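Worktable

A worktable is a freestanding table with a flat, level top, used for assembly, sorting, cutting or inspection. It differs from a desk in having no drawers or kneehole, and from a bench in being open on all sides.

Tops are commonly finished in white or pale gray. A matte surface limits glare under overhead lamps and makes dropped parts easier to find — though it also shows dust and scuffs sooner than a dark one. The Jikulen pattern, drawn up by Florencia Valdebenito, has a top 101 cm deep and 2 cm thick.

Boards and trays are often set on the top to keep one task apart from the next. 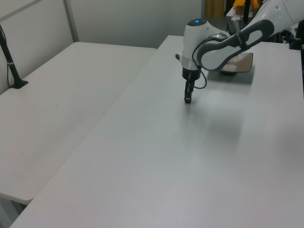 How is a matte white worktable top cleaned?

With a damp cloth and mild soap, then a dry cloth. Abrasive pads leave shiny patches.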